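Plekau Electric Food Steamer
Supplied by Hegyi Catering Equipment, Dukinville

Product group: Benchtop cooking
Suitable for: staff kitchens, community centres, school canteens, small cafés
Availability: in stock at Dukinville; to order at Varnthorpe

The Plekau is a benchtop electric steamer intended for kitchens that prepare modest quantities of food at regular times. It operates from a standard power outlet and requires no plumbing, gas connection or fixed exhaust hood. Local rules on ventilation vary, and customers fitting out a registered food premises should confirm requirements with their council before ordering.

Steaming is well suited to dumplings, filled buns, fish fillets, root vegetables and rice puddings in individual moulds. Food should be arranged in a single layer with space between the pieces. Bread doughs in particular increase in size during cooking and will join together if crowded. A square of baking paper beneath each piece prevents sticking and makes the basket easier to clean.
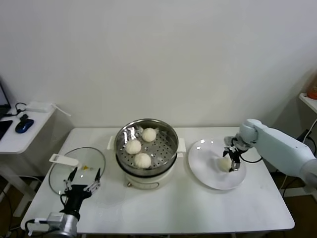
Water should be added to the base before the unit is switched on, and the level checked during longer cooking periods. The element must not be operated dry. Filtered water is recommended in districts with a hard supply, as scale shortens the life of the element and may discolour the interior.

Specifications
Capacity: 3 litres
Cord length: 2 metres
Preheating time from cold: 8 minutes
Warranty: 2 years domestic, 1 year commercial

Cleaning and care
Disconnect the unit from the power supply and allow it to cool fully. Empty any remaining water. The basket and lid may be washed by hand in warm water with a mild detergent. The base must not be immersed and should be wiped with a damp cloth. Descale every 19 operating days in commercial use, using a citric acid solution, and rinse twice before the next use.

Delivery and collection
Orders may be collected from the Dukinville showroom during trading hours. Delivery to Varnthorpe and surrounding localities is made with the weekly freight run. Goods should be inspected on arrival and any damage reported in writing within 2 working days. Original packaging must be kept until the inspection is complete.

Spare parts
Replacement lids, baskets and control knobs are held at Dukinville. Please quote the serial number printed under the base. Repairs to electrical components are carried out only by our service department.

Page last revised 24 July 2022. Prices are available on application and include GST.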